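Recording kitchen demos by remote, quick version
Posted by Ehsan Hayat in Flutau guides | 6 comments

Fast notes, I have a batch to finish by Saturday. Assumes Flutau is installed and both hand controllers are paired. If not, go do the Vemside setup page first.

1. Load the kitchen. Reset arms to home. Don't touch the triggers yet.

2. Match your hands to the arms. Elbows in, wrists straight, then squeeze both grips to take over. If an arm jumps, let go and redo it. Do NOT try to fight it back into place, you'll record the fight.

3. Drive in slow. Come at the counter from above, stop short, breathe, then go down. 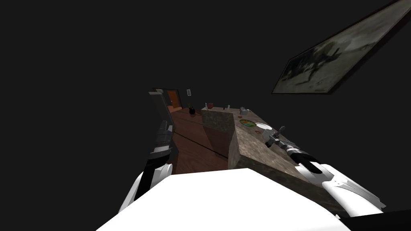 Slow means slow. My first set was way too fast and the policy learned to slap plates. One hand works, the other one parks somewhere out of the way and stays there. Pick which before you hit record.

4. Check the gripper view before every grasp. The head view lies about depth. Get the thing between the fingers first, THEN close. Half a second pause, then lift.

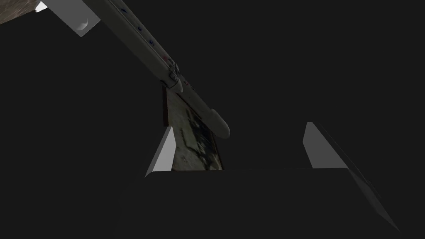

Gripper view, fingers open. Dark background is normal.

If the light is bad in that view turn up the fill in the Trorlow panel, but keep it the same for the whole batch. Mixed lighting in one set cost me a day in June.

5. End every demo the same way. Let go, back straight off, both arms up off the counter, hold still, stop recording. Skip teh hold and your last frames are junk.

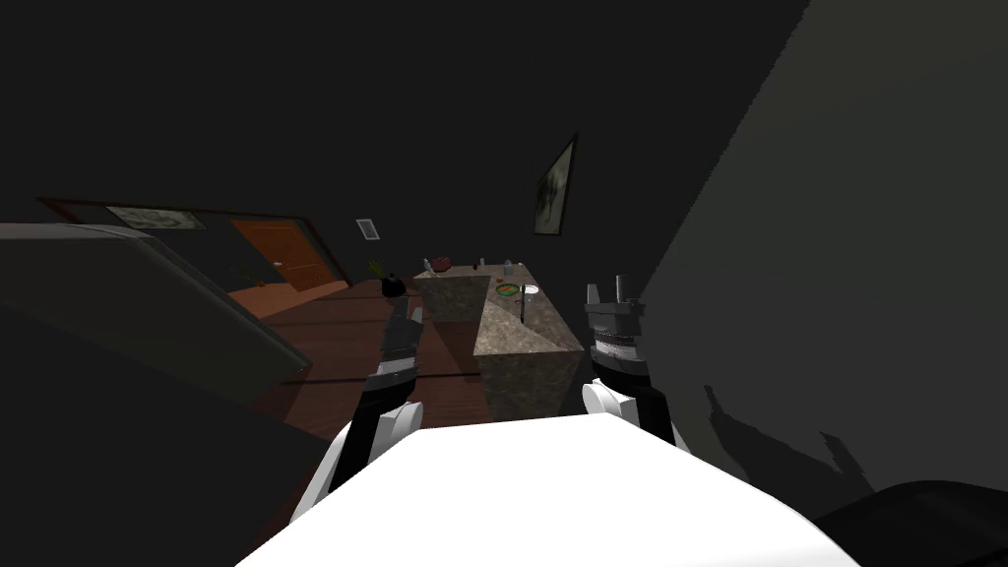
Head view, both arms out, island between the grippers.

6. Save or toss right away. Bumped something? Toss. Regrasped twice? Toss. One regrasp is ok, kind of useful even.

How many: 40 good ones for a single pick. I have over 500 saved for the full table clear and it still misses sometimes. Take a break every 10, your wrists will thank you.

Export to Sethi format from the File menu. Name the folder BEFORE you export, it wont let you rename after.

Replay script is next, when I get to it.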